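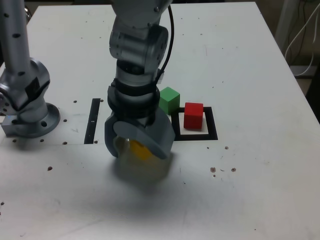 *Practice table: yellow piece in the gripper, green and red cubes on the table.*

# Robot arms in the sorting room: questions from staff

Last updated March 11, 2019. Questions were collected at the Fellwood site and answered by Ruoxi Bai (operations) and Indrek Baranauskienė (training). If yours is missing, put it in the box by the time clock or ask either of them in person.

## The job

**What will the arms do?**

They will take over small-part sorting on the Titen line: picking single pieces out of a tray and setting them down in a marked spot for the packer. They will not do packing, labeling or anything with glass.

**Why are they practicing with colored cubes?**

Cubes are cheap and easy to grip, and a dropped one does no harm. The black square on the table is a target. Once a program can put a cube where it belongs on a steady basis, we move on to real parts from the Lemaire orders, which are harder to hold.

**How good do they have to be before they go on the line?**

A program has to finish 500 picks in a row with no person stepping in. If it fails, the run starts over at zero. The log sheet is on the clipboard next to the practice table and anyone may read it.

**Are they faster than we are?**

No. An experienced sorter beats the arm on mixed trays, and we expect that to stay true for a while. The arm is useful on long runs of the same part, the kind that give people sore wrists by the end of a shift.

## Jobs and hours

**Is anyone being let go?**

No. The sorting room has 7 people on the day shift and will have the same number after the change. Three of them will spend part of the week as arm operators. The others move between mixed trays, packing and inspection.

**Will my pay change?**

Base pay stays the same for everyone. Operators get the same skill rate that forklift drivers get, starting when they finish training. The piece bonus on the Titen line ends in June and is replaced by a flat amount. The letter you got with your pay slip has your own figure on it. If it looks wrong, take it to Ruoxi.

**Can I say no to operator training?**

Yes. It is voluntary and saying no is not written down anywhere. You can also change your mind later.

**What does the training cover?**

It takes 80 hours, all of it on paid time. You learn to start and stop the arm, clear a jam, swap gripper fingers, teach a new pick position and fill in the fault log. You don't need to know any programming. Skevura, the company that installed the arms, handles software changes.

## Safety

**Can I reach in and straighten a part while the arm is moving?**

No. Press stop, wait for the arm to come to rest, then reach in. This goes for the practice table too, including when the arm is moving slowly.

**What if it drops something?**

Leave it until the arm has stopped. On the line, a dropped part goes in the gray bin for inspection, even if it looks fine.

**Who can press the stop button?**

Anyone in the room, operator or not. You will never be written up for stopping an arm. Tell the operator why you pressed it so it can go in the log.

**I have long hair / wear a lanyard. Does that matter?**

Tie hair back and take the lanyard off before you work at the table. There are hooks by the door.

## Day to day

**Are we being recorded?**

The arms log their own movements, faults and stops. They don't record names or how fast any person works. The operator's initials go on the paper log only - that sheet is used for training questions and is not part of your review.

**Can I come and watch?**

Yes, on your break. Stay on the walkway side of the table and please don't move the cubes, as the start positions are part of the test.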